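Home | Posts | Reading Log | About

Notes on the Flunden reading

29 August 2025

Osaze Igwe read from his second novel, Zirkley, at the Lakside branch library last night. The room seats 176 and was close to full. He read from chapter four, the ferry inquiry, for 43 minutes without a break.
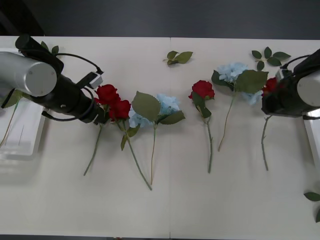

Red roses and pale blue hydrangeas, all artificial.

The book runs to 300 pages in the Flunden edition. Igwe said the first draft was longer and had two narrators. He cut the second, a customs clerk, and moved her account into the footnotes - they carry most of the dates.

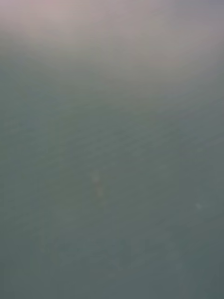 I asked about tense. The inquiry is in the present and everything else is in the past, apart from one paragraph near the end. He confirmed that the paragraph is deliberate. The Farooqui translation of his first novel flattened a similar shift, and he has asked to see proofs this time.
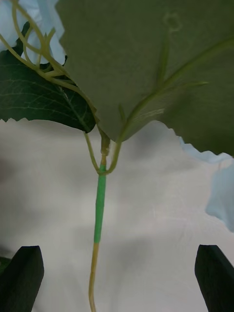

Serrated leaf, close up.

The paperback is due in October. My copy has a misprint in footnote 12 - "barge" for "badge" - and I have written to the publisher.

Contact | Copyright, all posts | Back to top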